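Flevelby workshop – notebook, October
Entry by A. Trevaskis, for L. Marsden and the Andura group

14.10. Demonstrations by remote control resumed on the toy task. The operator guides the arm to each toy, closes the gripper, and carries the toy across to the basket. Target for this task remains 151 accepted demonstrations; 70 were on file at the start of the session. The wrist view was reviewed first, following the query from Skemcombe about plush items.
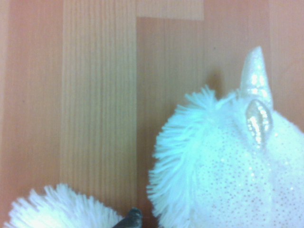 Wrist view, unicorn on the wooden surface, tip of gripper finger at lower edge.

The horn and ear stand clear of the wood and give the operator a definite point to aim for. The mane does not. Its fibres blur at the outline, and the fingertip sits in a narrow gap between two white masses. Operators are asked to approach soft toys slowly and to use the room camera as well as the wrist view before closing.

The hard toys are a separate matter. The vehicles have firm sides and a plain outline, and one steady approach from above should be sufficient.

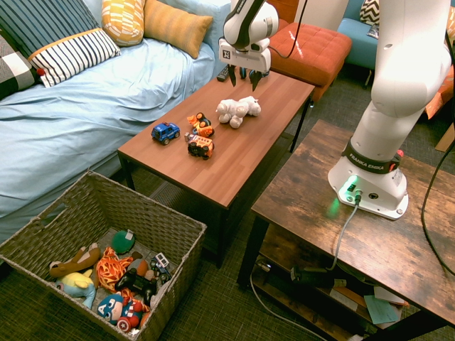
The black remote control at the back of the coffee table is to be recorded under its own label – it is not to be counted with the toys. Demonstrations in which the operator pauses for longer than 10 seconds are to be marked for review and kept.

Outstanding: L. Marsden to confirm whether the Boonyarit labels apply to plush items. File names to start at 1000 for the next batch.

A.T.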